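Unit notes: Repair, Refurbishment and What Happens to Old Equipment
Handout for week 2, Cadinby campus
Updated 2021-06-22

Reading before class: Tveit, chapters on maintenance labour. The library has one copy on short loan.

Most accounts of household and office equipment stop at the sale. Njål Tveit's argument is that the longer part of a product's life comes after it, and that economists have measured that part badly. Repair done at home leaves no invoice. Repair done in a small shop often goes down as retail.

Terms to know

Service life: the time an item is in use, whoever owns it.
Replacement cycle: the time between one purchase and the next by the same owner. The two are often confused.
Refurbishment: testing, cleaning and replacing parts so an item can be resold.
Cannibalising: taking working parts from one unit to keep another going.

The Gusolville case

The council program took in 1,011 items in its first 18 months. Furniture and whitegoods made up most of the weight, but small electrical items took up most of the labour. Storage cost more than tools — a point the original budget missed. MacAulay puts the break-even level at some 3,000 items, which the Gusolville depot had no room to hold.

Compare this with the Nara depot, where items were sorted at the kerb and anything without a likely buyer went straight to recycling. 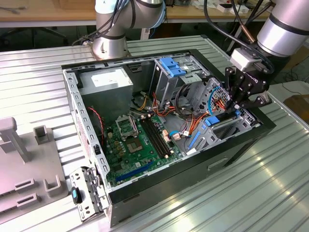
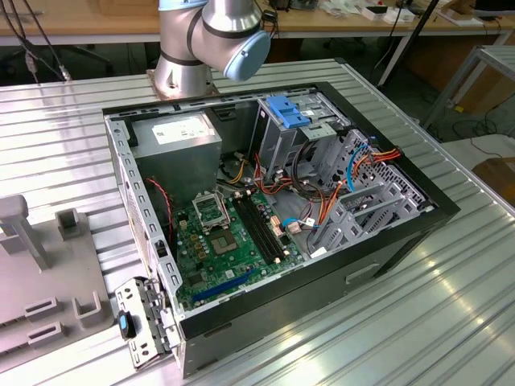
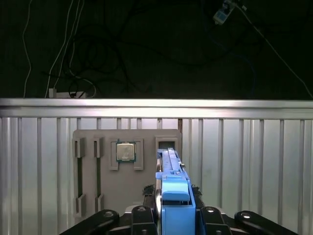

For the tutorial, write a page on one item you own that has been repaired. Say who did the work, what was paid and whether it would show up in any official figure. Bring a receipt if you have one — a bank statement is fine. Late work goes to the unit office, not to your tutor.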